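Cell 4 progress report, Killey line
25 October 2023
From: cell upkeep, Zirnska workshop. To: Sedel program office

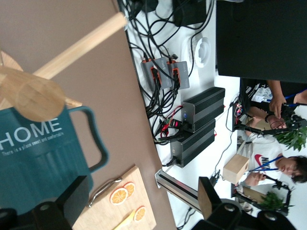
Cell 4 is back in service and has been running most days since the end of August. The short version: new pads on the gripper, wrist camera re-seated, wiring still not where we want it. We're using kitchen stuff for the check runs, same as in the proposal, so a teal mug with HOME on it, a bamboo board with a curved metal handle, three dried orange slices, a wooden utensil with a thick round head. The slices are the useful ones. They sit low on the board and two of them overlap, which shows up any slop in the fingers fast. The mug is easy by comparison.

What was done this period

Gripper. Both fingers off, bolt holes cleaned out, one hole found half stripped and re-tapped. Wooden pads went back on in place of the rubber we had in spring. Rubber was fine for grip but left marks on everything and peeled at the corners. Wood wears evenly and we can cut a new one in the shop in a few minutes. Glue is the weak point. We lost one pad in August, now we scuff both faces first and clamp overnight. No losses since then.

Finger bolts get checked at the start of every shift. Paint line across the head, if the line is broken, re-torque and write it down. Two broken lines in September, both on the left finger. Suspect the threads, see above.

Wrist camera. Bracket had worked loose and the view had drifted a bit to one side. Small drift but enough that the saved positions looked wrong and we spent a day chasing the arm before anybody looked at the bracket. Thread lock on now. We also added a quick check, bring the arm to home, compare the view against the saved one, done in a minute. Should of had that from the start.

Joint wear. Opened the wrist joint at 2,000 hours as planned. Grease dark but no metal in it. Regreased and closed. Next one due in spring unless the noise comes back. There was a noise. It went away after the regrease but I would not call it solved.

Power and cabling

This is the part that is behind. The supplies and power boxes are sitting on the low white surface just past the table, with the cable runs looped over and between them. It works. It is not what we drew. The plan was an enclosed tray under the rail with every run labeled at both ends, and the tray came in the wrong length from Macapagal. Replacement is ordered, no ship date yet.

Until it comes:
Every connector on the power boxes gets a tug test before switch-on. Nothing gets coiled on top of the finned housings, they need the air. Spare leads go back on the hook at the end of the day. The red, green and black wires by the supplies are to be sleeved, sleeve is in the drawer, job not started.

We had 4 unplanned stops this period. Three were cabling (two loose connectors, one pinched lead), the other was the camera bracket. None damaged the arm. Longest was most of an afternoon, the pinched lead, because the fault came and went depending on where the arm was. Swapped the lead and it cleared.

Small arm at the side of the bench

Set-up of the small black arm is going on alongside the main work. Board is wired at the base, there is a printed sheet next to it. It answers commands and moves on all joints but the zero position is not holding after a power cycle. Could be the board, could be a setting. We're holding off on a spare board until we've tried the setting. Killey have asked whether both arms can run at the same time. Not yet. They'd share a supply and I want the tray in first.

Check runs

Set is 100 picks across the board items and the mug, done after any work on the gripper or camera. First set after the pad change had 23 missed picks, nearly all of them on the overlapped slices. Finger height was off. Brought it down a hair, and the next set was much better, numbers are in the log sheet sent separately. I'd rather not quote them here untill we have repeated it with the camera bracket untouched for a full month.

Money

Pads and glue, next to nothing. Thread inserts, small order, paid. Tray is the only real item open and it was in the original budget. If the replacement costs more than the first one we'll come back to you before paying. Training line not touched so far, would like to move part of it to spare cables and connectors. Need a yes or no on that.

Next period

Tray in, cables labeled, sleeve fitted
Thread insert on the left finger, both holes
Zero position on the small arm
Repeat check set, same items, same layout
Write up the start of shift checks as one page and tape it by the bench

Open question for Sedel: do you want the next report on the same template or the short one? The short one has no place for stops and I think you'd want to see those.

Contact: Zirnska workshop, cell upkeep desk | © 2023 Zirnska | Back to top
This site uses cookies. By continuing you accept our cookie policy.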